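配膳・カトラリー仕分け工程の自動化に関するFAQ(従業員向け)
プストゥラ食堂部門 Prostura 運用担当
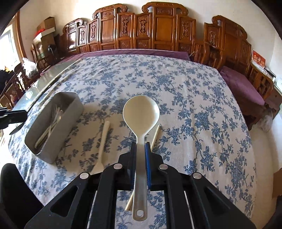
Jeptoo Rotich:仕分けが自動になると、いま食器を担当している人の勤務時間は減るのでしょうか。説明会ではその点の答えがはっきりしませんでした。

Q1. 上の質問への回答は。
契約上の勤務時間は変更しません。変わるのは時間の内訳です。仕分けに充てていた時間は、検品、補充、客席対応に振り替えます。振り替え後の担当表は11月に各班へ配布します。

Q2. 自動化の対象になる作業はどれですか。
洗浄・乾燥後の箸、スプーン類を種類別に分け、カトラリーケースへ収める作業です。刃物、ガラス器、陶器は対象外で、従来どおり手作業とします。

Q3. 動作データの収録とは何をするのですか。
担当者が手持ちグリッパーで食器をつかみ、通常の手順で移します。プラスチック製の配膳用スプーンであれば、柄の部分を左右の爪で挟みます。収録した動作は、後に導入するPluvachの制御ソフトの学習に使用します。

Q4. 収録への参加は義務ですか。
任意です。参加しない場合も評価、配置には影響しません。参加時間は勤務時間に算入します。1回の収録は最長20分とし、連続して行う場合は間に休憩を入れてください。

Q5. 収録データで個人の作業速度が評価されることはありますか。
ありません。データは氏名と切り離して保存し、人事部門には閲覧権限を付与しません。音声は記録しません。

Q6. グリッパーで箸がうまくつかめません。
細い棒状のものは爪の中で回転しやすいため、中央よりやや太い側を挟んでください。落とした場合もやり直しは不要です。そのまま拾い、作業を続けてください。失敗を含む動作も学習に使用します。

Q7. データはどの程度必要ですか。
第1段階の目標は1000回分です。達成後に試験運転へ移行しますが、移行時期は品質確認の結果により前後します。

Q8. 試験運転中の人員配置は。
装置1台につき2名を置きます。1名が投入と補充、もう1名が仕分け後の検品を担当します。無人運転は行いません。

Q9. 装置が停止したときは誰が対応しますか。
検品担当が停止ボタンを押し、表示灯の消灯を確認してから食器を取り除きます。再起動はSakda SangkhawatまたはKulap Nakpanが行います。両名が不在の時間帯は手作業に切り替えてください。

Q10. 衛生面の扱いは。
収録に使用した食器は客席に戻さず、全数を再洗浄に回します。グリッパーの爪は収録の前後にアルコールで拭き取ります。

Q11. 手首への負担が心配です。
収録中に痛みやしびれが出た場合は直ちに中止し、班長に報告してください。報告後の代替作業は班長が指定します。

Q12. 問い合わせ先を教えてください。
勤務時間と配置はTheerawat Noiphan、装置と収録はSakda Sangkhawatが受け付けます。受付は午後2時から終業までです。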